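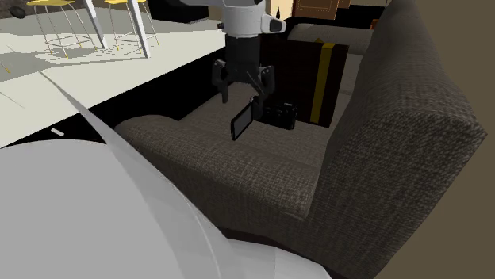
Jiner grasp planner in simulation: two-finger gripper over an armchair seat with a phone and a camera.

Jiner is a grasp planning package for single arms with two-finger grippers. It takes depth and colour input, proposes grasps, checks each one against the surroundings and passes a joint path to your controller.

Soft furniture is a common source of failed plans. Armrests limit the approach angle, and small dark items are hard to separate from patterned fabric. Jiner treats cushions and arms as obstacles with their own clearance setting, in millimetres.

What you get
Planner, collision checker and scene editor
Living room scene pack with 442 household objects
Replay tool – step through any run and see why a grasp was rejected
Up to 500 grasp candidates per object (default 200)

Licensing
One licence covers 2 workstations. Updates are included until the licence ends.

Jiner is developed by Privden. For a trial copy or a quote, contact Ignacio Olivares at the Navarrete office.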